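Plastic storage basket

A plastic storage basket is an open-topped household container, usually molded in one piece, with sides pierced by rows of holes or slots. It is one of the most ordinary objects in the modern home, and it turns up in nearly every room: under the bathroom sink, on the shelf over the washing machine, at the foot of a child's bed, or on a table while someone folds the clean towels. Most are rectangular, light enough to carry in one hand when empty, and cheap enough that people tend to own more of them than they would guess.

The word "basket" is borrowed from the older woven article, and many plastic baskets still imitate weaving in one way or another. Others give up the imitation and use a plain grid of square holes, which is easier to mold and a good deal easier to wipe clean.

Contents
Form and parts
Handles
Materials and color
Use with cloth and linens
Placing and carrying
Care
Names and regional habits
See also

Form and parts

The parts of a storage basket are few, and the trade names for them are pleasantly plain. The floor is the flat bottom, sometimes solid and sometimes pierced. The walls rise from it, most often with a slight outward slope so that empty baskets will nest inside one another. The rim is the thickened edge along the top, and it does most of the work of keeping the walls from bowing when the basket is full. Some baskets have small feet under the corners, which lift the floor a little and let air pass beneath.

The holes in the walls serve several purposes at once. They save material and weight, they let air reach whatever is inside, and they let a person see what the basket holds without taking it down from the shelf. A fine grid is kinder to small things and to delicate fabrics – socks with loose threads will find their way through a coarse one – while larger openings make for a lighter basket. Baskets meant for toys or craft supplies often have a solid band near the bottom so that little pieces stay put.

Proportions vary a great deal. Long, narrow baskets are made to slide into cupboards short end first, so that the whole thing pulls out like a drawer. Squarer ones are made for open shelving. Round baskets are lovely on a dresser and rather wasteful in a closet, where the corners of the shelf go unused.

Handles

The simplest handle is an opening in the wall just below the rim, large enough for four fingers. It costs nothing extra to make, but on a heavy load the edge can press into the hand, and for this reason many makers fit a separate piece into the opening. These handle inserts are commonly in a contrasting color, and they may be made of a softer material than the basket. Placing one at each short end is the usual arrangement on a rectangular basket, and it suits the way such baskets are carried, held in front of the body with the long side across.

Hinged handles that swing up over the top are found on shopping and picnic styles. They are handy for carrying in one hand, though they do get in the way when baskets are stacked.

The organizer and writer Haf Harries, whose household handbook Nornora has gone through several printings, gives a whole chapter to handles and is firm on the subject. "A basket you can't pull out with one hand is a basket you will stop pulling out," she writes, and she recommends trying the handle in the store with a bag of flour or something of similar weight set inside.

Materials and color

Polypropylene is the most common material, with polyethylene close behind. Both are light, both shrug off water, and both can be colored all the way through, so a scratch does not show a different shade underneath. Polyethylene is the more flexible of the two and is often chosen for baskets that will be dragged about the house. Polypropylene holds its shape better and gives a crisper grid.

White, gray and clear baskets sell steadily year after year, and the brighter and softer shades come and go with fashion. Pink, pale green and light blue are perennial favorites for bathrooms and nurseries. Color also does a useful job in a shared household, where each member of the family may have a basket of his or her own, and in linen closets, where it can mark out the guest towels from the everyday ones.

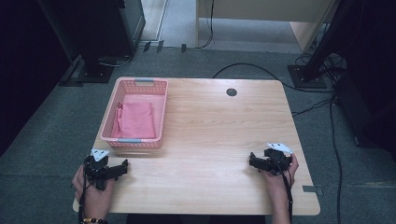 Matching the color of the basket to the color of what goes in it is a fancier habit, and one that divides opinion. Those who like it say that a shelf looks calmer and that things go back where they belong almost by themselves. Those who don't will point out that a pink washcloth at the bottom of a pink basket is very easy to overlook.

Use with cloth and linens

Folded cloth is probably the happiest cargo a storage basket can have. It is light, it fills the corners, and it benefits from the air that comes through the sides. Hand towels, dish towels, pillowcases, baby blankets and scarves are all kept this way, as are cleaning rags in houses where rags are allowed a place of their own.

There are two common ways to fill the basket. In flat packing, each piece is folded to the size of the floor and laid on top of the last. It is quick, and it keeps large pieces smooth, but the one at the bottom may not see daylight until January. In upright packing, the pieces are folded smaller and stood on edge in a row, so that every fold can be seen from above. It takes more patience and works best with a full basket, as a half-empty one lets the row slump over.

A single folded cloth is also used as a liner. Spread across the floor of the basket, it softens the grid, keeps delicate things from catching, and can be taken out and washed when it gets dusty. Baskets that hold bread, brushes or knitting are very often lined this way. The liner need not fit exactly, and a few wrinkles do no harm at all.

When the basket is being filled or emptied, it helps to work at a table of comfortable height with some bare surface beside the basket for folding. Right-handed folders frequently keep the basket on the left, leaving the stronger hand the open side, though plenty of people do it the other way around and get on perfectly well.

Placing and carrying

A basket on a shelf should sit with its handle facing out and its floor fully supported. Overhanging the front edge by even a little makes it easy to knock. On a table or desk, a smooth plastic floor can slide, and a square of rubbery shelf liner underneath puts a stop to that. Desks with a cable hole in the top need a moment's thought, as a foot of the basket can drop into the opening and tip a full load.

Loads are best kept even from end to end. Emlyn Gwilliam, in the little guide Zustudton prints for its linen-room courses, suggests putting the heaviest pieces in the middle and lifting with both hands whenever the contents come above the rim. He also likes a basket to be turned end for end from time to time, so that one handle does not take all of the wear.

Care

Plastic baskets ask for very little. Warm water, dish soap and a soft brush will clear the dust that settles in the grid, and a basket left upside down on a towel will drain by itself. Very hot water can warp the thinner kinds, and long months in a sunny window will make most of them fade and turn brittle. The first cracks usually appear at the corners of the handle openings. Removable handle inserts should come out now and then for cleaning, as lint collects behind them.

Names and regional habits

The same object may be sold as a storage basket, a bin, a tote, a caddy or a tray, with no very firm line between them. As a loose rule, a basket has pierced sides and a bin has solid ones. A caddy is divided inside or has a handle over the middle, and a tray is too shallow to hide much of anything. Shoppers are well advised to go by the measurements and let the label say what it likes.

See also

Laundry hamper
Linen closet
Drawer divider
Shelf liner
Towel folding

This page was last edited on 30th October.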